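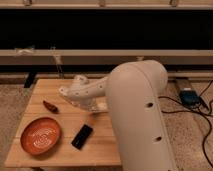

Surely you just show it more demonstrations until it stops getting things wrong, was the first remark from the back row last year, and it makes a fair summary of the field's budget for the past few years. This handout covers why the answer is "up to a point", and where Zovudari found the point.

Lecture 7: Imitation learning and the cost of another demo

Background

Behaviour cloning copies what the teacher did in each state. The trouble starts when the arm drifts into a state the teacher never visited, because the teacher was competent. Small errors put it somewhere odd, and from somewhere odd it makes larger ones. You met this in Lecture 5 under a grander name.

The Zovudari result

The task is to pick up a small object from a wooden table and put it in a bowl, with one distractor present. A child of two can do it, though the child will also eat the distractor.

Three training sets were compared:
Flatier: 600 clean demonstrations, no mistakes allowed
Roy: the same 600, plus 68 recoveries in which the teacher starts from a bad grasp pose and corrects it
Drollberg: 3,000 clean demonstrations

Roy beat Flatier comfortably and came out level with Drollberg. Read that again if you are planning a summer of collecting clean demonstrations.

All three policies share one network and one training schedule. Evaluation came to 1,946 trials in total, with start positions drawn afresh each time. Please don't quote the result without the next section.

Caveats

The recoveries were chosen by people who had already watched Flatier fail. They knew where to aim. A random set of 68 might do much worse, and the authors didn't try one. I have asked twice.

Success means the object ends up in the bowl. Knocking the distractor on to the floor first counts as success, so treat the scores as generous.

One table, one arm, one gripper. Whether any of it carries over to your kitchen is left open.

For the seminar

Read sections 2 and 4 of the paper. Section 3 is mostly notation. Bring one failure you'd expect Roy to share with Flatier, and a sketch of how you would collect recoveries without peeking at the failures first.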